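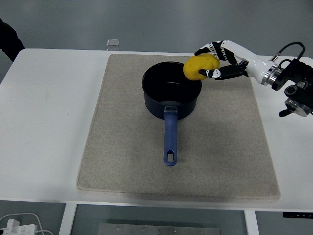 How often does the shared kitchen have to be checked? Once before every rental and once at the end of the year, and the year-end one is the long one.

Wostdale Hall Kitchen: Year-End Safety Checklist

Search this site Enter keywords Go

Print this page | E-mail this page

Completed 2018-12-31. Hall permit no. 1232. Comments are the inspector's own and the hall board is welcome to them.

EXITS AND DOORS

Rear exit opens fully: PASS. It opens fully once you move the folding chairs. Move the folding chairs.

Exit sign lit: PASS. Both bulbs, a first.

Pantry door latch: FAIL. Held shut with a bread bag tie. I admire the thrift. Buy a latch.

FIRE

Extinguisher, Class K, by range: PASS. Gauge in the green, tag signed in August.

Extinguisher, hallway: FAIL. Gauge is fine, but someone has hung an apron over it. The apron says "Kiss the Cook."

Hood filters clean: FAIL. They came out of the Rurkitz hood with a sound I would rather not hear again. Soak overnight, scrub, let dry, put back with the arrows pointing the right way.

Fire blanket in its pouch: PASS. Pouch also contained two takeout menus from Pavia. Removed.

RANGE AND COOKWARE

Burners light on first try: PASS, except left rear, which lights when it feels appreciated. Tagged out of use until the Deligiannis service call.

Pan handles tight, no wobble: PASS for small pans. The big stockpot has one loose rivet and has been retired to holding umbrellas.

Nonstick coating not flaking: PASS, with two skillets thrown out. If you find them back on the shelf, throw them out again.

Pot holders free of holes: FAIL. See also: fingers.

ELECTRICAL

GFCI outlets trip and reset: PASS. The one by the sink took the coffee urn down with it, as it should.

Extension cords: FAIL. One cord, running under a rug, to a second cord. Both are in my car.

FLOORS AND STORAGE

Floor mats lie flat: PASS.

Top shelf load under 50 pounds: FAIL. I weighed what I took down and it came to 100. Most of it was canned pumpkin.

Nothing stored within reach of the water heater: PASS, after I moved the pumpkin.

FOLLOW-UP

Repairs budget remaining is $400. Latch and pot holders first, then the burner. Signed copy goes in the blue binder, if the blue binder has been returned to the office. Recheck of failed items before the first rental of the new year.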